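Questions about the Pallham kitchen table

Who may use the table?
Everybody who rents a room at Pallham. Please write your name in the book by the door. In December it is often full, so book seven days before.

What may stay on it overnight?
Only things which have no food inside. Boards and empty bowls can stay, but not more than four pieces for each person. Knives go back in the drawer — always.

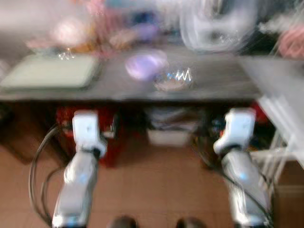 Are my own bowls allowed?
Bring what you like, glass or plastic, if your name is under the bottom. Many of our bowls look the same, and after a busy evening they are mixed up very easily. A clear shallow bowl is the most difficult to give back to the right person, while something purple, like the rounded thing beside it on the dark grey top, is found at once. Coloured tape also helps.

How do I clean the tabletop?
With warm water and a soft cloth. Please don't use Skarkora powder, it leaves white marks which we could not remove last time.

I broke something. What now?
Tell Uriel Zepeda or Leopoldo Bautista the same day. You don't pay for a bowl. For a board we ask you to bring another of similar size.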